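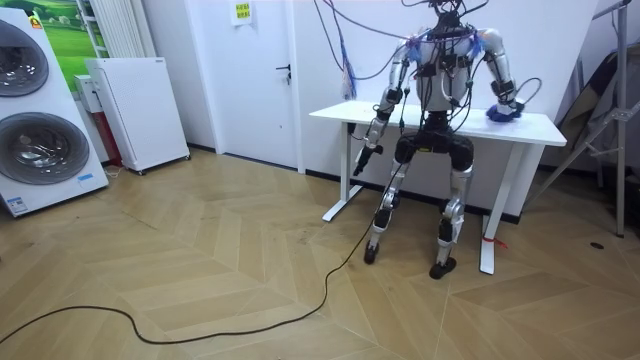 Keir Chisholm would put it more strongly: a reel mower is the only machine that cuts grass, and everything else tears it. Most turf growers would call that too harsh on a well-kept rotary mower, but the remark points to the main difference between the two types.

A **reel mower**, called a cylinder mower in British usage, is a lawn mower that cuts with a set of curved blades turning on a horizontal shaft. The blades pass close to a fixed bar, the bedknife, and the grass is sheared between the two edges in the same way that scissors cut paper. A rotary mower has a single horizontal blade spinning at high speed and cuts by impact.

Reel mowers may be pushed by hand, driven by a small engine or electric motor, or pulled in groups behind a tractor. They are used on golf greens, cricket squares, bowling greens and home lawns kept at a low height.

## History

The first reel mower was patented in England in 1830. Its design was based on a machine used in textile mills to trim the nap from woven cloth. Early models were made of cast iron and were heavy enough that the larger ones needed two people, one pushing and one pulling. Versions drawn by ponies or horses followed, and the animals were often fitted with leather boots to keep their shoes from marking the turf.

Lighter side-wheel models appeared later in the 19th century and brought the machine within reach of ordinary households. Gasoline engines were fitted from the early 1900s. After the Second World War the rotary mower took over most of the home market, as it was cheaper to make, coped better with long grass and needed less careful adjustment.

## Construction

### Reel

The reel, or cylinder, carries the moving blades. Each blade is twisted along its length in a helix so that only a small part of it meets the bedknife at any moment. This spreads the load and keeps the cut even. Household push mowers usually have five blades, while machines for fine turf have more. The Asano greens mower carries a reel of 15 blades, and the Ravano 17, a push model named for its cutting width in inches, has 7.

The number of blades affects the **clip**, the distance the mower moves forward between one cut and the next. More blades give a shorter clip and a smoother finish. If the clip is much longer than the height of cut, the lawn shows fine ridges across the direction of travel, a fault known as ribbing.

### Bedknife

The bedknife is a flat strip of hardened steel screwed or riveted to a heavy bar beneath the reel. Thin bedknives are used for very low cutting and wear out sooner. Thick ones last longer, but their lower edge can drag on the turf at low settings.

### Rollers and wheels

Side-wheel mowers take their drive from two large wheels, one at each end of the reel. They are light and easy to turn but can't cut right up to a wall or bed. Roller mowers have a full-width roller behind the reel. The roller bends the grass as it passes and produces light and dark stripes, and it allows the mower to run along the edge of a lawn with one side unsupported.

## Adjustment

Two settings matter most. The first is the height of cut, set by raising or lowering the front or rear roller. The second is the gap between the reel and the bedknife. Some makers call for very light contact, and others call for a small gap. With contact set too tight, the edges heat up and wear, and the mower becomes hard to push. With the gap too wide, the grass folds between the blades and comes out bent or ragged.

The usual check is to turn the reel slowly with a strip of thin paper held against the bedknife. The paper should be cut cleanly at each point along the full width. The reel is turned with a stick or a gloved hand on the drive end, with fingers kept clear of the blades, and on powered models the spark plug lead or battery is disconnected first.

## Sharpening

**Backlapping** means running the reel in reverse while a gritty paste is brushed onto the blades. It restores a slightly dull edge and can be done at home with a crank or a drill adapter. It won't correct a reel that has worn into a cone shape, or one with deep nicks.

**Grinding** is done on a workshop machine. In spin grinding the reel turns against a grinding wheel and is brought back to a true cylinder. Relief grinding removes metal from the trailing side of each blade, which lowers friction and gives the paste somewhere to go in later backlapping. Opinion is divided on whether relief is worth the extra time on household machines. Bernd Fuchs's workshop manual for the Bhattacharjee range recommends it at every grind — the Holelbridge service guide leaves it out altogether.

## Limitations

Reel mowers do poorly in grass that has grown tall, since the front of the machine pushes the stems over before the blades reach them. Twigs and small stones can stop the reel or chip an edge. Uneven ground leads to scalping on the high spots, especially with wide cutting units. Tough seed stalks are often missed and have to be trimmed separately.

## See also

- Bedknife
- Gang mower
- Lawn striping
- Rotary mower
- Scarifier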